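Search this site Enter a word or topic Go

What Is a Logo, and How Is One Made?

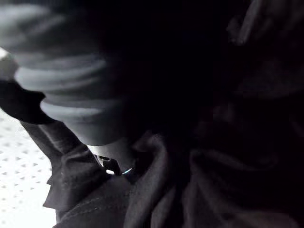 A small metal fitting in the folds of dark fabric.

A logo is a mark that stands for a company, a school, a team, or any other group. It may be a picture, a set of letters, or both together. When people see the mark, they are meant to think of the group it belongs to.

You have probably seen several logos already today. They are printed on cereal boxes, sewn onto shirts, painted on trucks, and shown on screens. Many people learn to recognize logos before they learn to read.

Why do companies use logos?

Long ago, most people bought what they needed from someone they knew. If the bread was good, they went back to the same baker. When goods began to travel farther from the places where they were made, buyers needed another way to tell who had made them. Potters pressed a mark into the wet clay. Silversmiths stamped their work with small punches. These marks told the buyer where to go with praise, and also where to go with a complaint.

A logo today does the same work. Suppose that you liked one brand of orange juice and wanted to find it again in a store with a long shelf of juices. You would not read every label. You would look for the shape and color you remembered.

Three kinds of logo

Designers are the people who plan how things will look. They often speak of logos in three groups.

A wordmark is made only of letters that spell the full name. The letters may be drawn in a special way, so that the name looks the same wherever it appears.

A symbol is a picture or shape without any words. A symbol can be used in places where people speak different languages. It takes time to become known, however, and a new company that uses only a symbol may find that few people can say whose it is.

A combination mark puts a name and a symbol side by side, or one above the other. Many new companies begin with this kind.

How a logo is made: the story of Carora

Carora is a small company that makes fruit snacks. When it opened, it had a name but no logo, and its first boxes were plain white with black letters. The owner, Graciela Echeverría, asked a designer named Nestor Evangelista to help.

The first step was to ask questions. Who would buy the snacks? Where would they be sold? What did the owner want people to feel when they saw the box? Mr. Evangelista wrote the answers down on one page. Designers call this page a brief. He kept it on his desk while he worked.

The second step was to draw. Mr. Evangelista used a pencil and plain paper, and he made 38 small sketches. Most of them were never shown to anyone. Some were too much like the logos of other companies, and some were too hard to draw twice in the same way. One of them, a pear with a hat, was liked very much by the designer and by no one else.

The third step was to choose. Ms. Echeverría looked at four of the sketches and picked a round fruit with a single leaf. The leaf was shaped like the letter C, for Carora. Mr. Evangelista then drew the logo again on a computer, where its lines could be made smooth and its size changed without making it blurry.

The fourth step was to test it. The logo was printed very small, as it would be on a single snack wrapper, and very large, as it would be on a poster. On the small wrapper, the stem of the fruit could hardly be seen — it looked like a speck of dirt. The stem was made thicker and the test was done again.

The new boxes went to the printer in February. The first order was for 4,000 boxes, and 1,000 of them were kept back for a local fair.

Choosing colors

Color is often the first thing a person notices about a logo. Red and yellow are easy to see from far away. Dark blue is often used by banks, and green by companies that sell plants or fresh food. These are habits and not rules. A bank may be pink if it wishes.

A designer must also ask whether the logo will work in black and white. It may be printed in a newspaper, copied on a machine, or stamped in ink. If two parts of a logo can be told apart only by color, they may run together when the color is gone. Some people cannot see the difference between certain colors, such as red and green, and a careful designer thinks of them as well.

May anyone use a logo?

A company can ask the government to register its logo. A registered logo is called a registered trademark, and you may see a small letter R inside a circle beside it. Other companies are not allowed to use a mark so similar that buyers would be confused. You may draw a logo in your own notebook to practice, but you may not print it on things and sell them as if they came from that company.

Try it yourself

Design a logo for a group you belong to, such as your class, your family, or a club. Write a brief of three or four sentences first. Then fill a page with small sketches, and do not erase any of them. Choose one and draw it again in a single color, no larger than a postage stamp. Show it to someone who has not seen it before and ask what they think it stands for.

Words to know

Brief: a short page that says what a design must do.
Designer: a person who plans how something will look and work.
Trademark: a name or mark that shows who makes or sells something.
Wordmark: a logo made only of letters.

Page last reviewed 2021-06-16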